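Home > Venues > Galleries and halls > Hanging and display
Tagged: exhibition hire, wall loading, small venues

Hanging limits in the Drevley gallery room

Hugo Arnaud
2022-03-01

I have the upstairs room at Drevley for two weeks in April. The hire sheet gives a rail limit of 90 kg but does not say whether this is per rail or per wall. My heaviest framed print is 11 kg. Which is it?

Noemi Testa

Per rail. The long wall has two rails with a gap at the chimney breast. Keep each hook under 20 kg and use the steel cords, as the nylon ones stretch. Labels go on with white tack only. Hire is 249 a week, and the deposit of 100 is returned after the walls are checked.

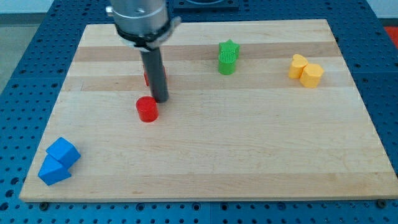

Striped wooden board on a blue pegboard table.

Sharon Rweyemamu

Agree with per rail. The insurance form asks for a value for each work. Anything over 1,000 has to be listed separately, with dimensions.

Jalen Achterberg

Not sure about Drevley, but Dikham was per wall when I showed there. I would ring them.

3 answers | 2 shares
Previous | Next | Back to Venues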